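I finally used up the last of the Penrose apples

We moved to Cudcombe in January, which is a dumb month to buy a house with an orchard. Well, "orchard." The listing said orchard and what we got was a handful of old trees behind the garage, all bare, all leaning the same way, with a bird feeder hanging off one of them by a bootlace. I couldn't have told you if they were apples or pears or dead.

They were apples! So many apples. By the end of September I was waking up to the sound of them hitting the shed roof, and I had started leaving bags on the neighbors' porches and walking away fast.

If you've been reading for a while you know I am not a canner. My grandmother canned everything, and my main memory of it is being told to get out of the kitchen. So when I say that I made apple butter this fall, and then kept making it until the freezer door wouldn't shut, please understand that this is a big personal development for me.

The variety took some figuring out. The old guy at the feed store looked at one, bit it, and said it was a Penrose, and then a lady behind me in line said it absolutely was not a Penrose, Penroses are redder. They went back and forth and I paid for my chicken wire and left. I've been calling them Penroses ever since. They're greenish with a rough patch around the stem, and they're so sour straight off the tree that my eyes water. Cooked down, though, they go this deep brown and taste like somebody already put the lemon in.

My first batch was a disaster. I used a recipe off the back of an old church cookbook that came with the house (it was in the drawer under the oven, along with a lot of twist ties) and it wanted four cups of sugar. I put in four cups of sugar. It set up like caulk. My husband ate it on toast for a week and was very nice about it, and then I noticed he'd switched to peanut butter.

Second batch I cut the sugar to one cup, and I scorched it. I'd gone out to move the sprinkler and got talking over the fence, and when I came back in the whole downstairs smelled like a campfire. The pot soaked overnight, then it soaked another night, and there's still a ring in the bottom that I think is just part of the pot now.

After that I gave up on the stove and dug out the slow cooker, and that was the whole secret as far as I'm concerned. You fill it to the top with cut-up apples, skins and all, put in a splash of cider and a cinnamon stick, and go to bed. In the morning the house smells amazing and it's shrunk by half. Then I run it through the food mill, put it back in with a cup of brown sugar and a good pinch of salt, prop the lid open with a wooden spoon, and leave it until suppertime.

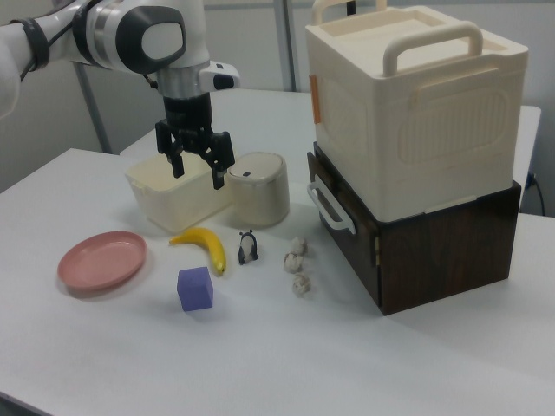
I know a lot of people peel first. I tried it both ways and I could not tell the difference, except that one way I was standing at the counter with a peeler for an hour. The food mill catches the skins. Mine is a Skemen, a hand-crank one I got at a yard sale on the Wesitz road for 2 dollars, missing one of its feet, so it rocks a little bit while you crank. I love it more than any appliance I've ever bought new. I did look up what a replacement foot would cost and it was more than I paid for the mill, so it's going to keep rocking.

Spices are where I got opinions. I started out with cinnamon, cloves, nutmeg and allspice, because that's what the church cookbook said, and every jar tasted like a candle. By October I had dropped the cloves. Then the allspice went. What I do now is the one cinnamon stick, and a little bit of grated ginger at the very end, and if I'm feeling fancy a spoonful of bourbon. The ginger is so good! I got the idea from a jar I bought at the Wesitz fall market, which had a handwritten label and cost more than I'd like to say, and I stood in the parking lot eating it off my finger.

A few people asked in the comments last time how you know when it's done. My grandmother did the cold plate thing, where you put a spoonful on a plate out of the freezer and wait to see if water weeps out around the edge. I do that too, mostly because it's fun. But you can also just drag a spoon across the bottom of the cooker and see how long the gap stays open. If it fills right back in, give it another 30 minutes and go fold some laundry. I've never had a batch that was ruined by going a little longer with the lid propped. I've had several that were really just applesauce with ambitions.

I freeze all of mine. I know, I know. I have the water bath canner, it's sitting in the basement, I even bought the tongs. But I got nervous about the whole sealing business and freezer containers are easy — leave some space at the top, let it cool all the way first, write the month on the lid. I skipped the writing part on one bunch and we had a very confusing spaghetti night, so write it on the lid.

Now for the number, which I wasn't going to share, but my sister says I have to. I kept a tally on the side of the fridge, and between the beginning of September and the first hard frost I cooked down 148 pounds of apples. I weighed them on the bathroom scale, standing there holding a bucket and subtracting myself, so take that with a grain of salt. But still! That doesn't include what went to the neighbors, or the ones the deer got, or the wheelbarrow loads of mushy ones that I dumped behind the compost where the wasps had their big party.

What do we do with all of it? Toast, obviously. It's great on pork chops, thinned out with some vinegar. I stir it into oatmeal. I've swapped it in for the oil in a boxed spice cake and the cake was heavy but everyone had seconds. My favorite is a grilled cheese with sharp cheddar and a thin layer of apple butter on the inside, and I've been having that for lunch so often that I've stopped mentioning it to anybody.

We used up the last of the fresh ones yesterday. I'd been keeping two boxes in the garage wrapped in newspaper, and they did better out there than I expected. They got a little wrinkly, and sweeter too. A couple had gone soft and I caught them in time. The last batch came out lighter than the others and I don't know if that's the storage or if I got impatient and pulled it early. Probably impatient.

Next thing on the list is pruning. I've been watching videos and they all say something different, one guy takes off practically half the tree and another one barely touches it and they both seem very sure. The feed store is doing a free class at the end of the winter and I put my name down. I'm also going to bring a few photos of the bark and try to settle the Penrose question, although I'm pretty sure that's just going to start another argument in line.

If anyone has a good use for dried apple rings that isn't "eat them," let me know. I made a lot of those too. They're in the hall closet.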